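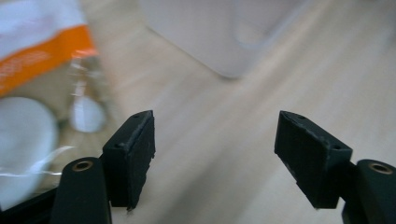
Packaging: what goes where after a delivery

The May newsletter had a short note on recycling and it brought in more questions than anything else we have printed this year. Most of them were about plastic, and most of the plastic was the clear crinkly kind that ends up spread across the floor when a package has been opened. So this item is only about that.

Clear film and bags

Clear plastic film does not go in the blue bins at Brusis Court. The sorting line can't handle it - it wraps around the rollers and the line has to be stopped. It goes in the film box by the mail room instead. The box takes outer wrap, clear bags and sleeves, and the soft overwrap from multipacks.

Before you bring it down:

Shake out crumbs and dust.
Pull off paper labels if they come away easily. If they don't, leave them.
Fold the sheet flat and press the air out. One large sheet left crumpled can fill a quarter of the box.
Put the small pieces inside one larger bag so they don't blow around the hallway.

Film with food stuck to it goes in the trash. The same goes for anything with tape over more than a small part of it.

Printed and colored packs

Colored plastic is where people get it wrong most often. A soft pack with white or orange printing on it may look like it belongs with the clear film, but many of these are made of layers that can't be separated. Check the back for the store drop-off mark. If the mark is there, it can go in the film box. If there is no mark, or it can't be read, put the pack in the trash. A few wrong packs can get the whole box turned away, and that happened 2 times this spring.

Packs that still have something in them should not go in either place. Finish them first, or leave them on the sharing shelf if they are unopened.

Floors

Three households on the Closeck side asked about scratches. The pale laminate in the renovated units shows marks more than the old flooring did, and opening deliveries on it doesn't help. Grit gets carried in on the outside of the wrap and is then dragged along under it. Put down an old sheet or a flattened box before you start cutting, and pick up the plastic before you walk around. Film on a smooth floor is also very slippery, especially in socks.

For cleaning up afterward, use a dry dust mop first and then a damp one. Do not use a steam mop on laminate. Light scuffs usually come off with a soft cloth and a little dish soap in warm water. Deeper scratches can be filled with a wax pencil, and there are 4 of these in the tool closet in two light shades. Please sign them out and bring them back.

Pickup and the box itself

The film box is emptied when it reaches the line marked on the inside. Please don't pack above the line. If it is full, keep your film at home for a few days - it doesn't smell and it folds down to almost nothing.

Since the box was put in we have sent off 19 full bags. The hauler wants 200 pounds before they will make a separate trip, so for now the bags are stored in the Wike Street garage, in the cage next to the bike racks. Don't leave loose film in the cage. It has to be bagged and tied.

Foam blocks, bubble mailers with a paper outside, and packing peanuts are not accepted. The shipping counter at Mastia Hardware takes clean peanuts during store hours, but call ahead if you have more than one bag.

Questions about items not listed here can be left in the office mail slot. Put your unit number on the note so we can get back to you.

Last updated: 2025-08-10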